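4. Teaching your first chore

By now you will have charged the Clideck hand grippers (section 2) and paired them with the Hartley base unit (section 3), so you are ready for the part most people bought the kit for. Before you begin, a word about what to expect. The arm can learn to fold a tea towel, put cutlery in a tray and wipe down a table, and it will do these quite nicely in the room where it was taught. It can't yet do the ironing, and it can't be trusted with anything that breaks. We would love to tell you otherwise, and perhaps in a later edition of this guide we shall!

4.1 Getting the room ready

1. Choose one chore and one surface. A table with a cloth on it is fine, but keep the same cloth on for the whole session.
2. Open the blinds or switch on the ceiling lights, and then leave them as they are. The arm notices changes in light far more than you or I would.
3. Run the gripper cables along the floor with plenty of slack – you will be turning and reaching more than you think.
4. Agree who is demonstrating and who is minding the arm. Everyone else is welcome to stay, as long as they keep out of its reach.
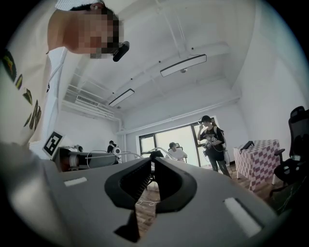 Fig. 7. View over the gripper fingers, with the room behind.

Note: Look at the fingers before each session. If there is fluff or crumbs in the ridges, brush it out with a dry toothbrush. Please don't use washing-up liquid, however tempting it is after a morning with the butter dish.

CAUTION: Keep long hair, lanyards and loose sleeves away from the fingers while the grippers are switched on.

4.2 Recording a demonstration

1. Stand where you can reach the whole of your work surface without shuffling your feet.
2. Hold one gripper in each hand, jaws pointing away from you, with your elbows comfortably loose.
3. Bring the two sets of jaws towards each other until the base unit beeps twice. It now knows where both hands are.
4. Do the chore at about half your usual speed. If you fumble, carry on and put it right, as the arm learns a good deal from seeing a mistake mended.
5. Put everything back where it started and go again. You will want 35 good demonstrations for a simple chore such as folding, and 90 for anything with more than one object in it.
6. Have a rest whenever your wrists ask for one. The recording will wait for you, and tired demonstrations make for a tired-looking robot.

Note: The square patterned markers on the grippers must stay in view of the cameras. A thumb over a corner is the commonest cause of error 359 – simply shift your grip and repeat that one demonstration.

CAUTION: Check where the cables and power strips are before you step backwards. With both hands full and your eyes on the jaws, it is very easy to catch a foot. 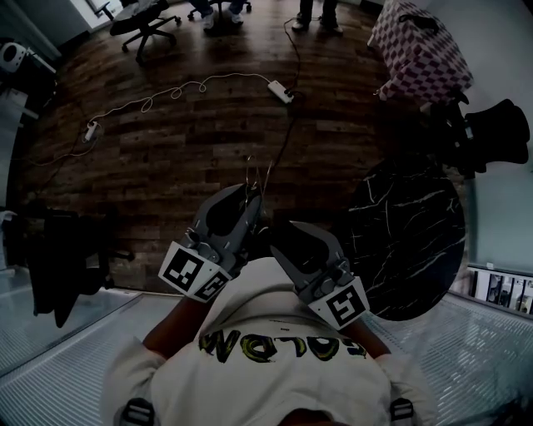 Kelly Pilkington wrote to us after her first Saturday with the kit: "I did the towels until I was dreaming about towels, and by teatime the arm could fold one in the time it takes me to do the whole basket. My mum asked whether it was cheaper than asking my brother. It isn't, but it doesn't sulk. I wouldn't leave it alone with the good glasses."

We think that is a fair report. Speed is the weak point at present, and a folded towel from the arm will need a tug at the corners now and then.

4.3 Letting the arm try

1. Put both grippers back in their cradles.
2. Clear the work surface of everything that wasn't in your demonstrations.
3. Press TRY on the base unit and keep a hand near the red stop button.
4. Watch five attempts in full before you change anything. If three or more go wrong in the same place, return to 4.2 and record ten further demonstrations of that part only.

If the base unit shows error 594, the memory is full. See section 6 for how to move your older chores across to a computer.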